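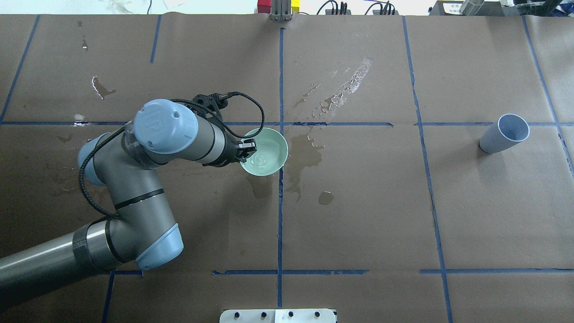
Brillent, November

Can a Machine Do the Washing-Up Yet?
Final project report
Author: Raed Bataineh

When I told my grandmother my project was about whether robots could clear a table, she asked how long I had been given. I said 8 weeks. She cleared hers while I was explaining the method.

The question is a fair one all the same. Firms have been promising a household machine for as long as I have been alive, and the videos get better every year. I wanted to know what the gap looks like from close up, with an ordinary bowl, an ordinary cup and a certain amount of liquid in places where liquid should not be.

Why crockery

My first plan was folding towels. My supervisor at Semaan pointed out that towels are a research field in themselves and that I had a second module to pass. Bowls and cups looked easier. They are stiff and they keep their shape. I now think they were only easier to write a proposal about.

A bowl can be picked up by the rim, which suits a two-fingered gripper well enough. The trouble is what the grip does to the rest of it. Hold a bowl at one point on the edge and it wants to tilt, and a tilted bowl pours. A person corrects for this with a thumb, without noticing they have a thumb. The gripper has two fingers and whatever the program tells it.

The table was covered in brown paper and marked off with blue tape, so that I could write down where a thing had been and where it ended up. Brown paper turned out to be the most honest instrument in the project. It darkens where it gets wet, and it cannot be talked round afterwards.

What was tested

I split the chore into 3 stages: pick up the item, move it to another square, and set it down the right way up. I also kept a separate note of whether any liquid left the bowl on the way. I had meant this as a footnote. It became most of chapter four.

There were 80 attempts in all. I have put the full log in the appendix, where it can be admired by anyone who likes the word "slipped".
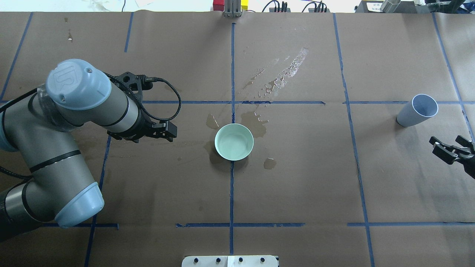 Page 2

What I found

Picking up was the best stage by a distance. Given a bowl standing upright in a known square, the gripper usually closed on the rim and kept hold. Setting down was the worst. The program thinks it is finished when the fingers open, while the crockery may have other plans.

Cups were harder than bowls once they had gone over. An upright cup is a simple target. A cup on its side, with the mouth pointing off towards the back of the table, needs a different approach and a turn of the wrist before it can be stood up again. My program had one approach. It was a good approach for upright cups.

Wet surfaces deserve a section of their own and will get one if I am allowed to do a Master's. Droplets catch the light, and the vision software I used was inclined to take a bright patch seriously. It was much less interested in a dull puddle. Neither was treated as something to be wiped up, as I had never told it that spills were part of the chore. This was my mistake – I had written "clear the table" in the proposal and then programmed "move the bowl".

Comparison with shop-floor work

For contrast I spent an afternoon at Vulteck, where arms load parts into trays under a stock system called Stokix. They are very good at it. The parts are dry, identical and always in the same place, and the floor manager told me he would retire before he let a soup bowl near them. I came away thinking the factory had not solved my problem so much as kept it out of the building.

Answer to the project question

Not yet, for the house. A machine can do a piece of the job if a person sets the table for it, and stands by with a cloth. I would change two things next time: a softer set of fingertips, and a score for how wet the table is at the end. The cloth should also go in the budget. I paid for mine.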